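10 Jan 2026

The folding

Slept late and then felt guilty about it, so of course I threw myself at the cloths the minute I had my coffee in me. I have been promising Līga I would settle on a fold for the Bedmont tables before March, and I have put it off all through the holidays with one excuse after another (the pie, the cold, the other pie). We need 132 of them in the end, which sounds like a lot until I remember that Laimutė once did 474 napkins for her niece's wedding and still danced afterward.

I do love this pattern. I loved it when Baiba first pulled it out of her bag, and I love it more now that I've had my nose in it for a whole morning, all those little round shapes packed in close together and then that deep plain blue coming in at the end like a long breath. The trick is how much of the blue to let show. Abelardo thinks only a sliver. I think he is wrong, dear man, and I told him so over the phone for nine minutes while he ate his toast at me.

My favorite so far is the slanted one, with one long side on the diagonal and the plain blue corner brought over the print. It isn't quite a triangle and it isn't quite a square, and it looks as though it means to be that way. I like it on the white table too, where there's nothing to fight with it.

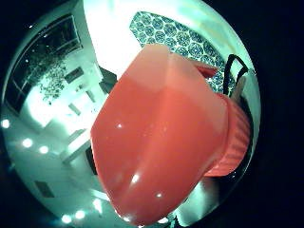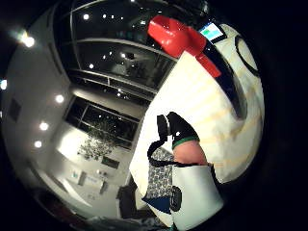
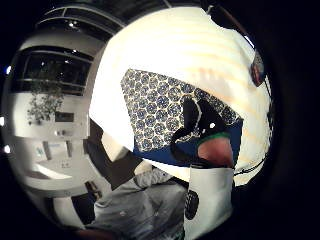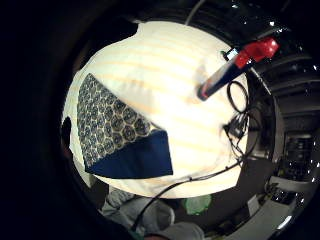
The last one has the slanted fold lying out flat, blue corner toward the middle.

After lunch

Soup from yesterday, better than yesterday. I wrote the fold down step by step on the back of an envelope for Līga, and by the fourth line I had confused myself so thoroughly that I had to get a cloth and do it over again with the envelope propped against the sugar bowl. Press the diagonal with your palm before you bring the blue corner across, or it creeps. I underlined that twice.

Ott called to say he can drive us out to Bedmont if we don't mind leaving early. I don't mind. I still have to ask him about the big box, and whether his back is up to it. Library books are due too, and I haven't finished the long one.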